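How do I find out which church my great-grandparents belonged to when the parish merged?

Posted by Tavside

My family came from a little river town and I'm trying to track down the church where my great-grandparents were married. I have a handwritten note from my aunt that says "St. Anne's, by the mill," and a certificate with a smudged stamp. The trouble is that St. Anne's doesn't exist anymore. The diocese website just says it was joined to another congregation, and when I called, the lady on the phone told me the records "went with the minister." I don't know what that means in practice!

I've already gone through the census (they show up in the right town, so that part is fine) and I paid for one of the big genealogy sites, where I looked at more than 50 scanned register pages and found nothing. I'd really like to see the baptism entries too, because my grandmother always claimed she was baptized twice and I want to know if it's true. Where do old parish registers end up when a church closes? And is it rude to write to the new congregation out of the blue?

3 comments

Bellar

Not rude at all. I've been the parish clerk at our church for years and we get letters like yours all the time, mostly in June when people are planning family reunions.

When two congregations merge, the registers are supposed to go to one of two places – the surviving church or the diocesan archive. "Went with the minister" probably means the last rector carried the books over to his next post, which happened a lot in small towns. So find out who he was and where he went next. Old diocesan journals list every appointment by year, and the archive will usually look that up for free if you give them a ten-year window.

When I was hunting for our own missing marriage book, I found it listed in the archive under the name of the mission chapel the church had started out as, before it ever had a saint's name. I had asked for the wrong thing three times. Ask them for every name the congregation ever used.
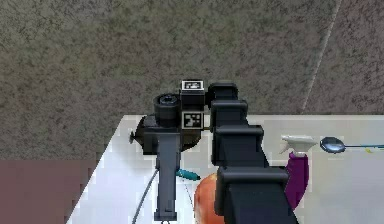 Robot arm and gripper with black-and-white markers, computer rendering

Send a real letter if you can, with a stamped envelope inside. Put the full names, the rough year and the town on the first line. Church offices are often open only a couple of mornings a week and a long email gets pushed to the bottom. Ours does, anyway, and I'm the one pushing it.

On the double baptism – that could very well be true. If a baby was sickly they were often baptized at home right away, and then "received" in church later on. Both dates can show up in the register, sometimes on different pages, so look a year or two past the birth.

Helpful: 41

Eder

try the county library, ours has the church stuff in the basement on microfilm. you have to ask at the desk, it isn't in the catalog. bring change for the printer

Helpful: 6

Brunello Marras

I agree with most of what Bellar wrote, but I'd check the cemetery first. My mother's church closed and its registers burned in a rectory fire, so for years I assumed that was the end of it. Then I visited the churchyard and the sexton had a burial ledger at his house, with the name of the priest for each funeral. I took that name to the archive and they had his private notebook, where he wrote down weddings and baptisms as he did them. My grandparents were in there, with the wrong spelling (of course).

Also look at the cornerstone or any memorial windows if the building is still standing. Mine is a dance studio now and the owner was very sweet about letting me poke around. The windows were paid for by families and she still had the original list of donors, 25 names in all, including two of my great-uncles I'd never heard of.

One more thing, your smudged stamp. Try photographing it by a window with the light coming in from the side. I could read the town on mine that way, and it was the next town over from where I'd been looking.

Helpful: 17

Tavside

Thank you all so much! I hadn't thought about the chapel having another name. My aunt says she remembers people calling it "the Stovard church" and I had figured that was just a neighbor's name. Letter goes out tomorrow, and I'm calling the library in the morning about the microfilm.

2546 views | 12 shares

Related
How to read old handwriting in marriage registers
What does "received into the church" mean?
Are diocesan archives open to the public?
Finding a minister's appointments by year
Who keeps the records when a cemetery changes hands?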